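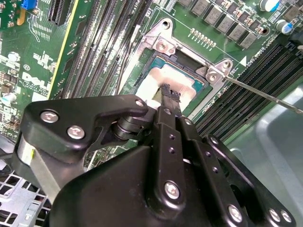 Surnside Computer Recycling Day: Frequently Asked Questions

Last updated 3/10/23

Where do I go?
The old Geraghty furniture store on Susmont Road. Use the loading dock. The front door has been locked for years, whatever the sign on it says.

What does it cost?
Computers and laptops are free. Monitors are $5 each, and the big glass tube kind also require you to carry them.

What do you take?
Desktops, laptops, printers, keyboards, cables. We don't take microwaves. A microwave with a clock is still a microwave. 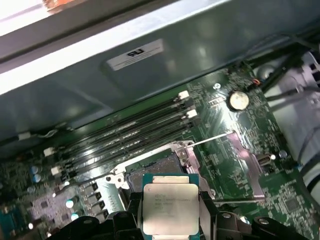 Is there a limit?
3 computers per household. If you have more than that, you're a business -- call first and we'll set up a time.

Will you wipe my hard drive?
Yes, if you fill out the yellow form. Drives with no form get shredded. Please copy off your photos before you come, as we can't go back through the bin for your cousin's wedding.

Can I get my computer back if I change my mind?
Until you leave the lot, sure. After that it goes on a pallet with its new friends.

Do you fix computers?
No. We get asked this by people holding a computer in one hand and a power cord in the other. Try putting the two together first.

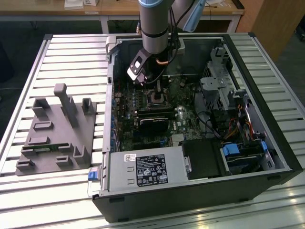 Can I take parts home?
No. Parts that still work are sold through the Ciltska shop, open Saturdays in October. Prices are on the stickers and the stickers don't haggle.

Do I get a receipt?
Ask at the desk. We can write down what you brought, but what it's worth is between you and the IRS.

How much did you collect last year?
2239 items, of which 295 were printers. Most of them were out of cyan.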